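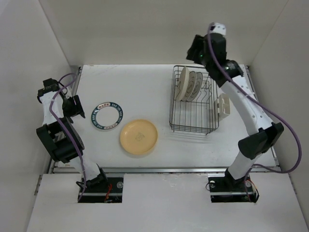

Home | News | Business | Transport | Letters

Clutuleck freight line to close for 12 nights for drainage work

3 min read | 4 comments

The single-track freight line between Clutuleck and the port at Tollivholm will close overnight for 12 nights in September so that drains beneath the track can be replaced.

Work will be carried out between 10pm and 5am. Daytime services will run as normal, although a temporary speed limit will apply through the cutting east of Clutuleck until the ballast has settled. The limit will be lifted in stages after inspection.

The contractor, Brasex, will remove 800 metres of clay pipe laid when the line was built and install a plastic carrier drain of larger diameter, with catchpits at regular intervals. The existing pipe has collapsed in several places. Water has been collecting in the cutting after heavy rain and softening the ground under the sleepers, and track levels there have had to be corrected repeatedly over the past two winters.

A survey completed in the spring found that the outfall at the lower end of the cutting was also partly blocked by silt. It will be cleared and fitted with a new headwall during the same closure. The culvert under Mill Lane was inspected at the same time and needs no work.

Freight operator Prata, which runs most of the trains on the route, said four nightly services would be affected. Two will be retimed to leave Tollivholm before the line closes each evening. The others, which carry mainly timber and bagged cement, will be diverted by way of the coast route, adding just over an hour to the journey. The coast route has a lower axle load limit, so wagons on the diverted trains will be loaded below their usual weight.

The port handled 2,293 freight trains last year. It said it did not expect delays to ships, but asked hauliers collecting from the rail terminal to check their slots before travelling, as unloading times will change on the mornings after each closure.

Mill Lane will be shut to vehicles overnight while stone and pipes are delivered. Access on foot will be kept open. Residents of the houses nearest the cutting have been told to expect noise from excavators and a tamping machine, with the loudest work planned for before midnight. Lighting towers will be pointed away from homes.

If the work overruns, further closures will be arranged for October. A second phase, covering the embankment on the Tollivholm side of the river, has been designed but does not yet have funding.

Share 12 | Comments 4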